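Rultell > Who we are > About us

Classes Kiln rental Workshops About Contact

About Rultell Pottery School

Hi! I'm the one who answers the phone, mixes the glazes and yells (nicely) when you leave a wet bat on the drying rack. I opened Rultell in the back half of an old feed store with two kick wheels and a kiln I bought from a high school. The kiln is called Myung. It still fires, though it runs hot on the bottom shelf, so that's where the planters go.

We teach wheel throwing, hand building and glazing to grown-ups, plus kids nine and up in July. The beginner course costs $288 and includes your first bag of clay, all your firings and an apron you will probably take home by accident. We keep it small enough that I can get to every wheel before somebody's bowl flops over (it will flop over, mine did for months!).

Most of our pots are stoneware. Drallerer is our house clay, a speckled brown body that forgives a lot of poking, and Driltarska is the blue-green glaze everybody asks for. I tested it for most of a winter and have a drawer of ugly tiles to prove it. Please put it on thin near the foot, or it runs and sticks to the shelf and I have to get out the grinder.

Members get a key code, a shelf and 60 pounds of clay to start. You can come in as early as you like, but the radio stays low before breakfast – there are people living upstairs and they've been very good to us. Pots left past the end of a term go in the free box by the door, and some really lovely mugs have gone that way.

If you've never touched clay, come anyway. Wear short sleeves, trim your nails and bring an old towel.
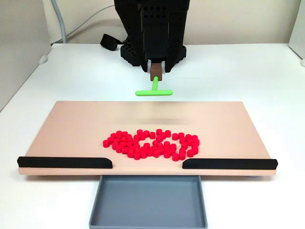
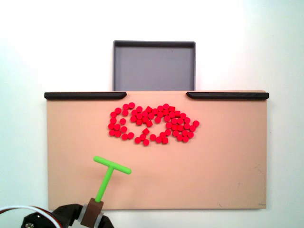
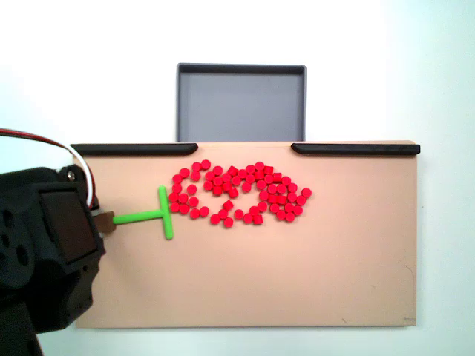

Sun-ja Seok: I took the beginner course twice and would happily do it again. My first mug holds maybe four sips of coffee, and I use it every morning. Is the glazing workshop open to people who aren't members?

1 comment | Shared 1108 times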